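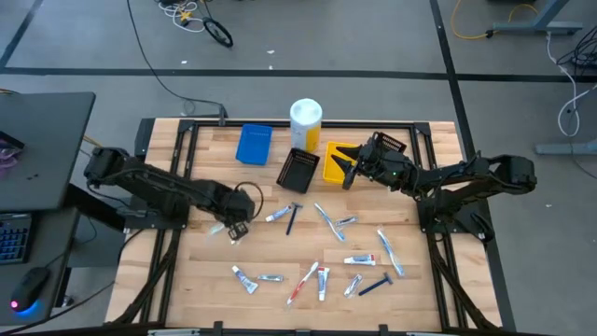
**Mulia Household Sorting Pilot – second progress report**
Prepared by Rodrigo Bastos for the Marinho Fund

You asked for a plain account of whether the sorting pilot in Drustden is working. I don't think we can say yet, and I would be careful with anyone who tells you otherwise, including the contractor.

**Sign-ups**

We have 1,141 households on the list against a target of 2,000. The last report projected that we would reach the target by February. I signed off on that projection and I shouldn't have. It assumed that people would keep joining at the pace of the first month, when we had a table outside the supermarket and were handing out free compost bags.

Being on the list also means very little. A household counts as enrolled once it fills in the card. We have no record of how many put anything out on collection day. The crews say "most of the street" when I ask them, and they say it about every street.

**Contamination**

Didix, who run the collection and the sorting checks, report that contamination has dropped sharply. I have read their summary several times and can't tell what it is being compared with. The early checks were done at the depot after the loads had been mixed. The later ones were done at the curb, on streets the crew picked. Those are different tests, and a drop between them doesn't tell us that anyone is rinsing out jars.

I asked for the raw check sheets and got two of them. One had no street name on it. The other looked fine, though one good sheet from Mill Lane is thin support for the chart on the front of their summary. I would ask that the chart not go to your board until we have the rest.

Glass is still the main problem. Food waste is cleaner than I expected, and I'll admit that surprised me.

**Leaflets and the phone line**

The leaflet was redesigned and went out again. The new one is easier to read. Whether it changed what people do, I don't know. Calls to the help line fell the week after, which Didix counts as a success. The line was also down from Sunday evening until partway through that week – so some of the fall is just people who couldn't get through.

The most common call, before and after, is still about pizza boxes. The leaflet says "clean cardboard only," and people want to know how clean.

**Spending**

We are under budget, mostly for a dull reason: the second collection route hasn't started. Fuel and overtime on the first route are both over. If the second route goes ahead on current terms, the underspend will be gone before the end of the pilot. I haven't moved any money between lines and won't without your approval.

**What I'm asking for**

- Hold the second route until we have a set-out count for the first.
- Pay for an outside checker, someone who doesn't work for Didix, to do curbside checks on streets drawn at random.
- Drop the sign-up target as the headline measure. It's easy to report and it pushes us toward handing out bags.

The contractor would like the next stage payment released now. My view is that it should wait for the missing check sheets, and I've told them so. They disagree, and their letter is attached so you can read their side without me in the way.

I can take questions by phone most mornings before 10.

R. Bastos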